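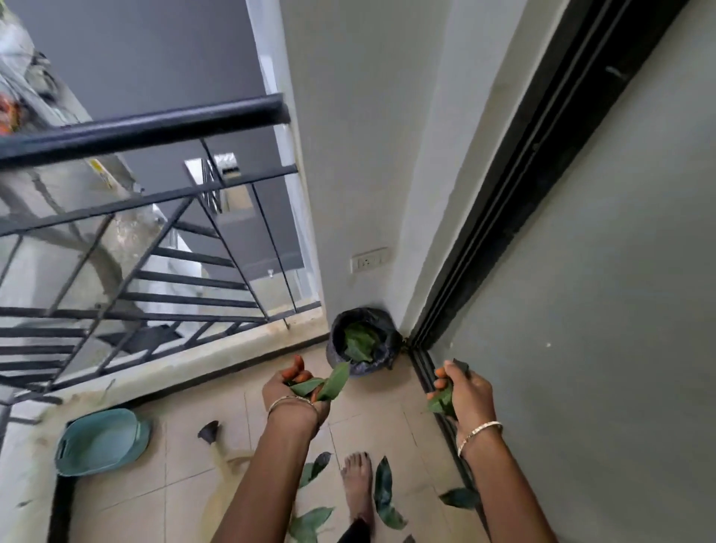 Flelano 的这款守门员手套我从六月用到现在,给校队的两名门将各配了一双,自己训练时也戴。价格 698 元,在学生用的手套里算偏高的。先说尺码:官方尺码表按掌围选,我掌围 21 厘米,选出来的那一号指尖多出一截,换小一号才合适。手腕上平时戴镯子或手链的,试戴前要摘掉,腕带会压在上面,松紧判断不准,金属边也容易刮到内衬。

掌面是 4 毫米乳胶,干燥场地抓球很稳,接平快球时基本不脱手。草地有露水的早晨,要先用清水把掌面打湿再上场,直接戴的话前十几分钟明显打滑。我们学校的场地是人造草,磨损主要在掌根和小指外侧。第 17 次训练后,小指外侧开始起毛,到八月底露出一小块底布,不影响使用,但正式比赛我会让队员换新的。

指骨支撑条可以拆,我建议初中生拆掉。装着的时候手指向后弯不过去,挡近距离射门有安全感,可是抛球和捡地滚球都别扭。高二的门将习惯装着,高一的那个试了两次就拿出来了。

腕带是双层魔术贴,固定得牢,缺点是粘草屑,每次训练后要用旧牙刷清一遍。清洗用三十度以下的水,不要拧,挂在阴凉处晾。有一次我放在窗台上晒了一下午,掌面发硬,泡过水才缓过来一些。

同价位还试过 Flakier 的入门款,透气好一点,手背薄,用拳击球时手指关节会疼。Flakier 的掌面更耐磨,如果主要在人造草上练,预算又只够买一双,可以考虑它。

售后联系过一次。左手那只的拇指缝线开了,拍照发过去,四天后寄来新的,旧的不用退。包装里附的收纳袋偏小,两只手套叠着放会把掌面压出折痕,我没有用。

优点:抓球稳,支撑条可拆,换货快。
缺点:尺码偏大,小指外侧不耐磨,收纳袋太小。
评分:满分五分,给四分。

2023年9月5日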